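The Green Shirt

My sister bought the shirt at Russo, back when Russo still sold clothes, and she gave it to me with the receipt folded inside as if she already knew. It was mint green. I don't wear mint green. I kept it 14 years.

When she called on 28th May to say she was doing the Gillier method, I told her what I thought of the Gillier method. It costs money, it comes with a booklet, and it claims the average home holds 1,000 pieces of cloth its owner has stopped seeing. I asked who had counted. She said that was just like me.

"Fold one thing," she said. "One thing, properly, and see how you feel."

"I'll feel like I folded a shirt."

"Then you've lost nothing."

She sent me the booklet anyway. It had 6 steps, and the first was to lay the garment flat and greet it. I laid it flat. I did not greet it. Step two said to let the cloth settle, and I gave it roughly the time it takes to make coffee, and the cloth did what cloth does. Her messages kept coming while I drank. She had done her towels. She had done the dog's blanket. Lilo, the dog, was said to be calmer, though Lilo has slept through two house moves and a kitchen fire.

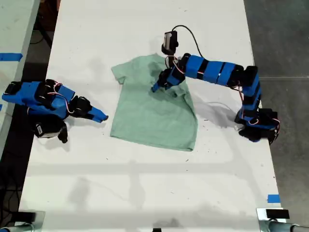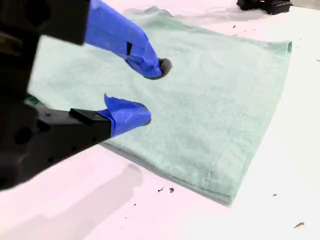
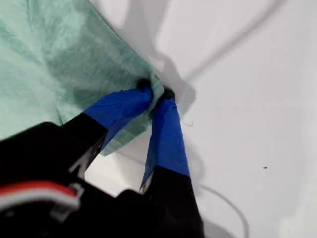
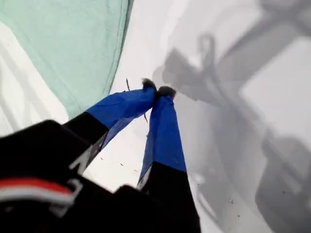 My sister believes that a thing done carefully is a different thing from the same thing done fast. I have heard this from her about soup, about parking, and about a divorce. I have never seen the proof. Two fingertips coming together, small and dark and a little fuzzy at the ends, is a pinch whether you bought the booklet or not. I said so on the phone that night and she let me finish.

"So did you fold it?" she asked.

I had. I had folded it three times, and the third time the sleeves lay under the way the booklet said they would, and I had stood there looking at it longer than a shirt deserves.

"It's going in the Zatard bag," I said. "They pick up on the corner."

"Good," she said. "That's step six."

In October she asked about it again, and I told her the bag was full – which was true – and I didn't say what it was full of.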